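Riltville Robotics Club — Student Handbook
Section 4: Recording a two-handed cloth task at home

Read section 3 (charging and pairing) first. You need both hand-held grippers, one dark garment from your own closet and a bed or other soft surface. Each student on the Cavberg project records 40 takes.

4.1 Setting up

1. Clear a space on the bed wide enough for both arms to move. Pillows and covers may stay.
2. Fold the garment once or twice and lay it in front of you.
3. Hold one gripper in each hand and open the fingers fully.
4. Bring the fingers up to the cloth without touching it, then start the take.

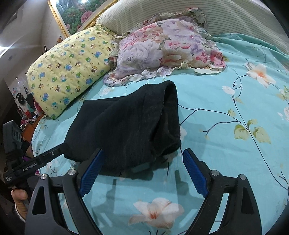 5. Close on the near edge first. Take up a single fold if you can — a thick wad slips out of the pads.
6. Bring the second gripper in from the side and close it on the far part of the garment.

CAUTION: Keep loose sleeves and hair away from the linkages. Do not squeeze a gripper shut on a zipper or button.

4.2 Lifting and turning

7. Lift with both hands at the same speed. Stop if the cloth pulls tight.
8. Keep the two grippers from knocking together. A hard knock can throw off the tracking, and the take has to be deleted.
9. Lay the garment down, open both grippers and stop the take.

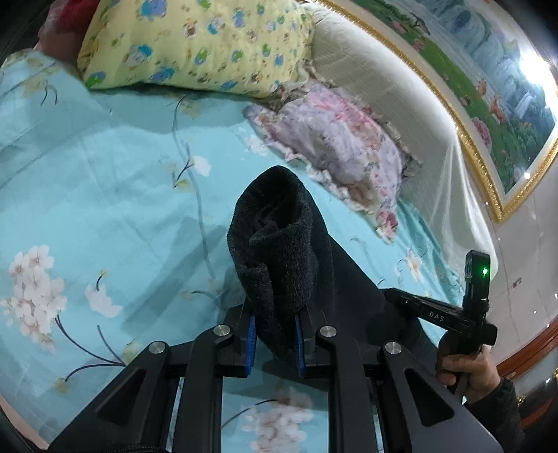

Tokarz adds that new members nearly always lift too fast, and that slow takes are easier to label on Sunday. A dropped garment should stay in the set, Tokarz says, as long as you mark it "drop" on the log sheet.

4.3 Saving your takes

10. Name the folder with your club number and the word Mosport.
11. Copy it to the club drive before you clear the memory card.

NOTE: Error 748 means the card is full. Copy your takes, clear the card and restart both grippers.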